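Magistrates stepping down, what next?

brustia_bench
So I've got my leaving date from the Verncombe bench — October, after 17 years of sitting every other week. I'm dreading the empty diary a bit! Has anyone gone on to tribunal or mediation work, or did you just stop?

Istier76
I stopped dead and loved it. 262 sittings was plenty for me, and I wouldn't go back for anything.

J. Mansour
Can't agree with that, I was climbing the walls by week three. I did a mediation course in Nseir and now take small neighbour disputes, mostly hedges and parking. It's slower than court and you don't get to decide anything, which took some getting used to. 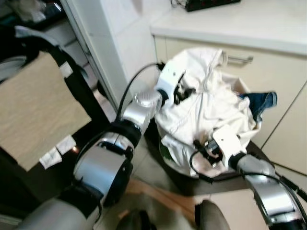 Can I still put JP after my name once I've left?

It depends on whether you go on the supplemental list, so write and ask before your last sitting.

Istier76
Mediation is just court without the power, if you ask me. You sit there for four hours and they go home and fall out again.

J. Mansour
Mine mostly don't! Come along to one before you write it off.

brustia_bench
Thanks both. I think I'll have the winter off and then look at the course — does it still run at weekends?

Contact us | © Verncombe Bench Forum | Back to top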